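Chapter 6
Coordinating Two Arms

A program that moves one arm needs a goal, a path and a way to stop. Add a second arm and most of the new work is timing. The planner must know where both arms will be at each step, and the controller must decide which one waits.
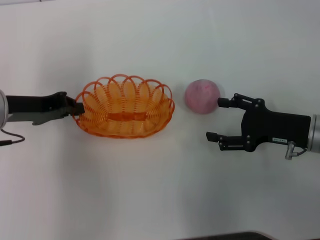
L. Obi

Consider a short task: put a ball in a basket. The left gripper holds the rim of the basket, and the right gripper, fingers open, closes on the ball only after the left reports a steady grip. That rule is a precondition, and in Section 2 we write it as a guard in the task script.

Perception raises its own problem. A basket woven from translucent strands gives poor depth readings - the sensor may see through one side to the other - so the rim has to be fitted as a curve from up to 11 views.

The exercises use the Uton simulator. Load the Prirau workspace before you begin, and keep your solution to Exercise 9. Chapter 7 builds on it.

6.1 Shared Clocks and Shared Space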